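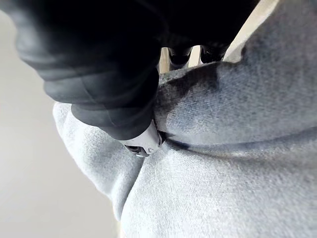

Wrist cam, left hand, fleece test.

Thread: Drultar padded finger vs. Zaltanska three-finger hand

torque_wrench_tom
Swapped the wrist cameras over to the Stomell controller and wanted opinions before I commit. The padded finger is lovely on cloth. It is also as wide as a dinner roll, and when it goes for something small and white on gray fleece you mostly get footage of the finger.

gearlash
Move the camera out 300 mm and stop complaining.

torque_wrench_tom
300 mm out puts it in the next zip code. The arm already wears a sweater.

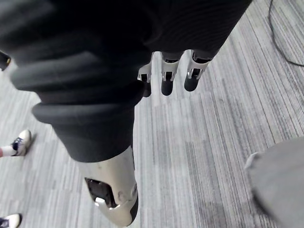

Buzatu Manipulation Club, Arms and Hands Section

mopsy_k
I'd take the segmented fingers every time. Black tips against striped carpet, you can see all three and where they point. Whoever owns the white sneakers is standing well inside the reach, by the way.

gearlash
Seeing your fingers isn't the same as having good ones. Hard shell, small pad, and a sock slides right out. I ran 93 picks in March with a hand like that and swore through most of them.

mopsy_k
Did you lower the closing speed?

gearlash
I lowered my expectations. Same thing, cheaper.

torque_wrench_tom
Can we talk about the sleeve? On my setup it eats the top of every shot. I'm paying for pixels and getting knitwear. 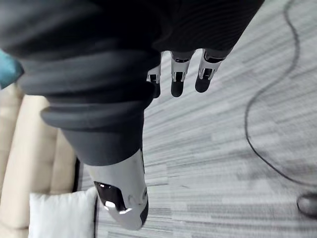 Posted by Luminița Bucur, 29 Mar 2018

Sleeve stays on. I've pinched a thumb in a bare arm and don't recommend it. Even with those big ribbed folds taking up the top half, the fingertips are in clear view over the carpet, and they're what you grade. Crop the rest.

My actual gripe is the cable. It wanders across the floor on the right, and a cloth detector with any imagination will call it a drawstring. Tape it down before you compare anything.

gearlash
So your vote is tape.

Luminița Bucur
My vote is the Zaltanska for small parts, the Drultar for laundry, and tape.

mopsy_k
The Zaltanska hand is 1,915 with the adapter plate. Tape is looking strong.

torque_wrench_tom
Fine, keeping both until the weekend. Does anyone have the Stomell config for two wrist cams? Mine keeps swapping left and right.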